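Print | E-mail
1 min read

Shop notes, June

The Drurnow arm is back on the bench. Wrist rewired, new screws in the finger mount - Hinata found the old ones in the vacum. Firmware still from Jeltden, still grumpy. Thodoris wants the fold routine going by Friday, 11 test grabs on cloth, gentle grip setting only. Bring scrap fabric if you have it, nothing with buttons. 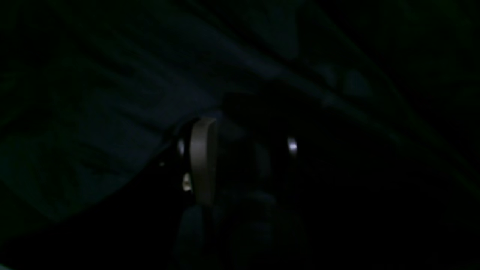 Can I run the arm on my own? After the 30 minute intro with Antigoni, any evenning the shop is open.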